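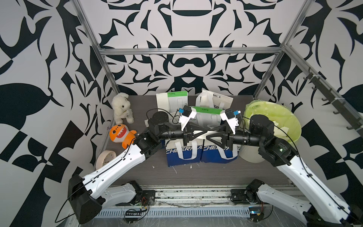

Tahira Bugti got to Hendcombe at ten to nine and sat in the car until nine, when the side door opened and a man with a lanyard waved her in. He was Mudassar Marwat and they had spoken on the phone twice. He was taller than his voice.

"You found it," he said.

"I used to work across the road," she said. "When it was the cannery."

He wrote her name on a sticker and she put it on her coat. There were coffee and muffins on a trestle near the door, and other visitors standing beside them with their coats still on. It was August but the building was cold. A woman from the council was asking where the washrooms were.

Tahira had come for Ouali, the shop, which was really her brother-in-law's shop, although she had done the books and the ordering for long enough that people phoned her first. They sold toys and tea and small presents, and from October on they packed gift orders in the back room until their hands cracked. Last year it was 2,000 orders. Her brother-in-law had read something about Pultero in a trade magazine and left it open on her desk, under her glasses, where she couldn't miss it.

"Is he coming, your brother-in-law?" Mudassar asked.

"He's minding the till."

At a quarter past nine they were taken through. Pultero had the old loading hall now. She looked for the drain where she had once lost a ring, and it had been filled in and painted over. Mudassar stood beside the cell and talked without notes. The arms were learning to handle bags, he said. Boxes were easy, and everybody had boxes. A paper bag moved when you touched it, and the handles were never in the same spot.

"Who chose the wallpaper?" said a man from the back.

"We change the walls," Mudassar said. "That one's had a lot of comments. The idea is that it learns to look at the bag and leave the background alone."

"My mother had curtains like that," the woman from the council said.

A young technician at a desk pressed something and the arms began. They were quieter than Tahira expected. She had been ready for a noise like the canning line, which she could still feel in her teeth some nights, and there was only a kind of breathing whine when the joints turned. The grippers came down over the blue bags and stopped. One went left a little. Then it took hold of a handle and lifted, and the bag swung, and the arm waited for it to stop swinging.

"It's being careful," somebody said.

"It's being slow," said the man from the back.

Tahira had thought the same thing. She could do a gift bag in under a minute, tissue and all, and her niece was faster than that. She took out the pad she had brought and wrote down slow, and then, because the bag had been set down quite gently and was still standing, she wrote down gentle.

They ran it again. The second time the gripper missed the handle and closed on nothing, and everyone made a small sound. The technician reached for the keyboard but Mudassar shook his head at her. The arm backed up, came in lower and got it.

Afterwards people asked questions. What did it cost? Mudassar gave a figure per month and the man from the back put his hands in his pockets. What happened when the power went out? Did it need its own room? The woman from the council wanted to know how many jobs there would be, and he told her there were 80 people on the site today and more next year, and she wrote that down and underlined it.

Tahira waited until the others had gone back to the muffins.

"How many times has it done that?" she asked. "Picked up that bag."

"With these walls? 464, before this morning."

"And how many did it get?"

He looked at her for a moment. "Most," he said. "Not enough that I'd sell you one for this Christmas. Come back in spring and ask me again."

She hadn't expected that, and she found she had nothing to write. She put the pad away.

"There was an inspector here in my day, from Nonness," she said. "He stood just about where you are. He told us the new line wouldn't cost anybody their place, and I was out by the following summer."

"I wouldn't tell you that," Mudassar said.

"No. I noticed."

The technician asked if she'd like to see it once more before they shut it down for lunch. Tahira said she would. She stood closer this time, with her hand on the back of an empty chair, and watched the arm wait for the bag to settle.

Then she drove back to the shop. Her brother-in-law was serving, so she hung up her coat and started on the mail. When the customer had gone he came and leaned in the doorway.

"Well?" he said.

"Ask your niece if she wants the hours in October," Tahira said. "And we need more tissue – the white."

She still had the sticker on her coat. She found it a few days later and stuck it inside the cover of the order book.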